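Ostness Hand-Held Gripper, Padded Fingers

Category: Grippers / Hand tools for demonstration recording
Tested by: Floarea Chiriac
Price: 400 with one pair of fingers, spare pads sold separately
Availability: next batch ships in October

We stock three hand-held grippers now, and the Ostness is the one that keeps disappearing off the shelf in our own workshop. It's a two-finger tool with a wide opening, a camera mount looking down over the fingers, and a trigger that you squeeze with your whole hand. Everyone who tries it wants another go, me included!

What's different from the Grositley

If you already own the Grositley 2, you'll know its fingers come as bare molded plastic. They're fine on cardboard boxes and pretty hopeless on anything with a glaze (mugs especially). The Ostness fingers come bare too, but the flat inner face takes a pad well, so we fit one before shipping. The stuff we use is a black foam rubber, wrapped over the finger and taped down at the back. It's soft enough to give around a pen or a spoon handle and it still lets go cleanly when you open up.

I ran both tools through the same 100 pickups on a Sunday afternoon: the same objects in the same order, with a rest in the middle for my thumb. The Ostness dropped four. The Grositley dropped nineteen, and most of those were a ceramic egg cup that I've come to dislike. It's one person on one afternoon, so treat it as a hint. But the difference in the hand is easy to feel after five minutes.
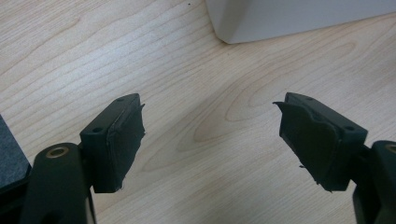 Pads do wear, and they wear at the corners first. You'll get creases across the face pretty early and then the edges start to fray. None of that bothers the grip much. What does matter is the tape: once it lifts, the pad can creep along the finger and your two faces no longer meet square. Check it every few hundred closes and press it back down, or peel the lot off and start fresh. A full change takes me ten minutes with a sharp knife and a cloth.

Nélida Arancibia, who does most of our long sessions, got 2,687 closes out of her last pair before she swapped them. She trims the loose fibers with nail scissors every evening and I've started doing the same – a stray thread hanging near the fingertip shows up in every clip.

The arms and the camera

The linkage is the part I like best. The fingers swing on brass bushings, and there's hardly any slop when you wiggle the tip. On the Prullar (our cheapest model, still a nice thing for classrooms) you can feel a click of play each time you reverse direction, and with small parts like M3 screws that's enough to make you miss.

The camera mount holds the view steady with both fingers in it, even at full opening. We've used it with the Bratu wide lens and with the narrower one. Go wide if you can. With the narrow lens you lose the arms and most of the table around the object, and I found myself leaning over to see where I was putting things down. Matte black fingers help a lot under bright lamps, too. The Grositley has shiny gray ones and they flare on video whenever you turn toward a window.

Things I'd change

The trigger spring is stiff for small hands. There's a softer one in the accessory bag, and fitting it means taking off the left cover, which has five screws in two different lengths. Keep them apart! The cable exit also points straight back into your wrist. I've got mine turned sideways with a zip tie, and Ostness tell me the next version moves it.

I'd love a finer fingertip as an option as well. For paper clips and coins the padded block is too thick, and you end up sliding things to the edge of the table to get under them.

Details

Weight without camera: 257 g
Fingers: two, matte black, removable
Pads: black foam rubber, fitted by us, replaceable
Pivots: brass bushings
In the box: gripper, one pair of padded fingers, soft spring, hex key, pad template on card

Fits: Bratu wide and narrow lens modules. The Prullar camera bracket does not fit without an adapter, and we're out of adapters for now.

Questions about pads or springs can go straight to Floarea at the workshop desk – mornings are best.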